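Última actualización: diciembre
Inicio | Diario | Cocina | Archivo | Contacto
Buscar en este blog... Ir

Diciembre, 7 de la tarde pasadas

Escribo rápido que tengo el arroz al fuego. Día de papeles. No de los de oficina, de los otros: envoltorios, bolsitas, papel de seda, todo lo que se va quedando por la cocina desde que llegó la caja de Besnard. Seis días mirándola. Hoy por fin.

Lo peor, el papel de seda. Lo guardo siempre, manía heredada, y luego hay un cajón que no cierra. Conté (por curiosidad) y tenía 16 hojas dobladas de otros regalos. Dieciséis! Me quedo con cuatro, las lisas. Las demás fuera.

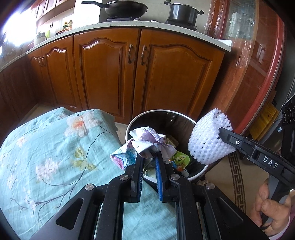
Me cuesta tirar cosas, siempre me ha costado. En casa se aprovechaba hasta el cordel de los paquetes y había una lata de galletas de 1880, o eso decían, llena de gomas y lacitos que no usó jamás ningún ser humano. Así que voy con calma, una hoja cada vez, y cada una me da un poco de pena. El papel de hoy, por ejemplo, casi todo blanco y lila con un trozo turquesa, azul y rosa, era bonito de verdad, pero tan arrugado ya no envuelve nada. La funda de malla blanca de la fruta, lo mismo. Dudé. Serviría para guardar las bolas del árbol, pensé, y ahí se ve cómo empieza un cajón que no cierra.

De Skitau me llegó el catalogo de invierno. Ni abrirlo. Bueno, lo abrí. 20 euros una vela. Cerrado otra vez.

Luego la mesa. No he quitado la manta de flores, la he dejado de mantel y listo, mañana la sacudo por la ventana. La papelera negra pequeña se viene conmigo de un sitio a otro, comodísimo, no sé por qué la tenía metida detrás de la puerta. El fondo se llena enseguida de envoltorios de picar, esos verdes y amarillos. Tengo que comprar menos picoteo. Lo escribo aquí para que conste, igual que lo escribí en octubre.
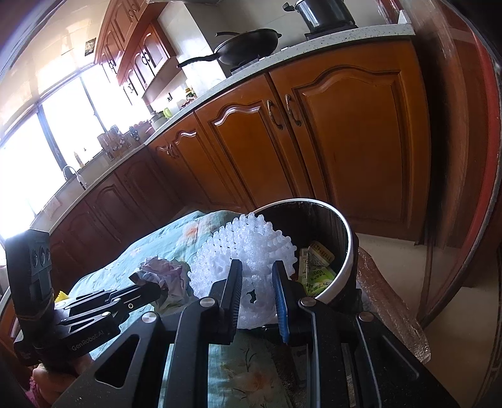

La malla y el papel lila, sobre la manta de flores, y la papelera al borde.

Pendiente: bajar el cartón. Preguntar en Tumar si recojen las cajas grandes o hay que cortarlas. Pilas gastadas (bote del pasillo). El cajón de los tápers NO, eso otro mes. Y llamar a Drivgate por la entrega, dijeron por la mañana y por la mañana no vino nadie.

Me duele la espalda. Huele a arroz pegado, voy corriendo. Luego sigo, o mañana.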